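My Round Black Serving Tray, Four Months In

I have bought three serving trays in my life and returned two of them, so take that for what it's worth. The one that stayed is the big round black one from Cuvura, and after a whole winter of snack nights I have opinions about it. I also ended up with the gray dish rack from Brellilov in the same order (free shipping kicked in, you know how that goes), so that gets a few words too.

Let's start with the tray. It's BIG. I measured my cabinet before ordering and still had to move the cake stand out to make room. The rim is raised just enough that a cup won't slide off when you take a corner too fast between the kitchen and the living room, and low enough that you can still get your fingers under a plate. My old Lambrechts tray had these tall fussy sides and pretty cutout handles, and every single time I carried it I dumped something out through a cutout. No cutouts on this one. You hold it by the rim with both hands and you just go.

It weighs 755 grams according to the card it came with, and I believe it. Light enough for me to carry loaded, heavy enough that it doesn't skate across the table when somebody bumps it. I do wish it had some kind of grip on the bottom. My table is wood with a smooth finish and I'd feel better with a little rubber under there.

Now, what everybody asks me: does black show everything? Yes! Oh my goodness, yes. Crumbs, grains of rice, the dusty bits off the peanuts, every last fleck. If you're the kind of person who gets twitchy about that, buy the cream one. I've decided I like it, because when I wipe it down I can see what I missed.

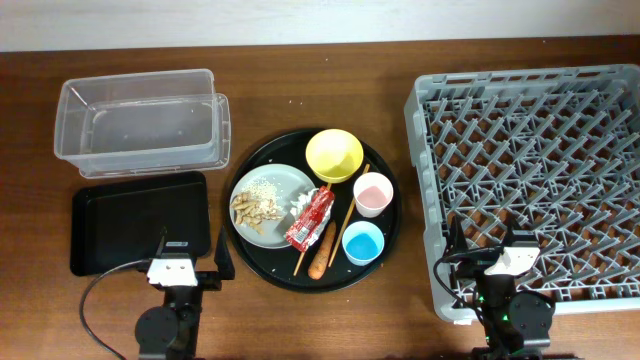
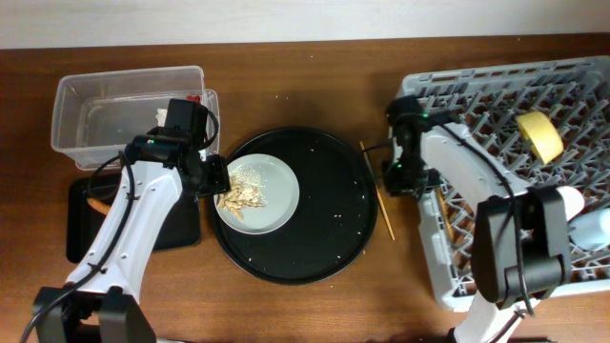
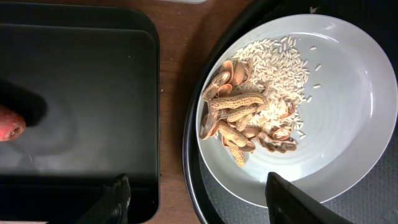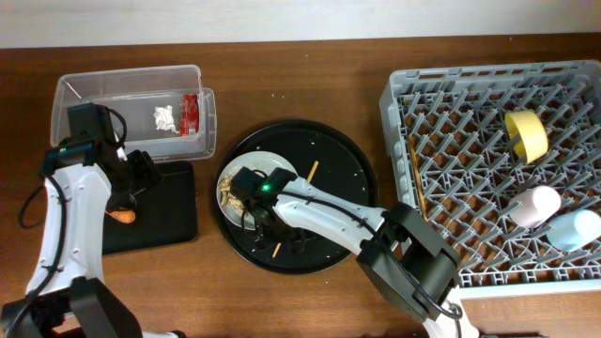
My clean-up routine is pretty simple. Scraps and wrappers go into a clear plastic bin that lives at the left end of the table, cups and bowls go in the rack on the right, and the tray stays put until last so it can catch whatever falls. Then the whole thing goes over the trash, a couple of taps on the back, and a damp cloth. I haven't run it through the dishwasher. The card says top rack only, and there is no universe in which this thing fits on my top rack.

Peanuts in the shell are the real test, by the way. Those little papery bits get everywhere, and on the Lambrechts they worked their way into the seam around the edge and stayed there until I went in with a toothpick. The Cuvura has no seam that I can find. One wipe, maybe two around the inside of the rim where it curves.

Scratches: I have two. Both are mine, from dragging a stoneware bowl I should have lifted. They show up if the light hits from the side and disappear the rest of the time. I tried a bit of mineral oil on them and it did nothing except make the tray slippery for an evening, so don't bother.

As for the Brellilov rack, it's fine. It's gray plastic with upright pegs, it holds cups nicely, and shallow bowls sort of lean wherever they feel like leaning. I wanted it for the sink and it has ended up being more of a holding pen for dishes on their way there. If you mostly wash dinner plates I think you'd be happy with it. For bowls I'd look at the Flandel, which has wider gaps (my sister-in-law has one and I've been eyeing it since February).

Would I buy the tray again? I would, and I've been thinking about getting the next size down for breakfast, when all I need is coffee and toast and this one feels like carrying a manhole cover down the hall. Four and a half stars from me. The missing half is for the slick bottom, and for the sticker on the underside, which took me an entire evening and most of a bottle of cooking oil to get off. If yours comes with the same sticker, warm it up with a hair dryer first.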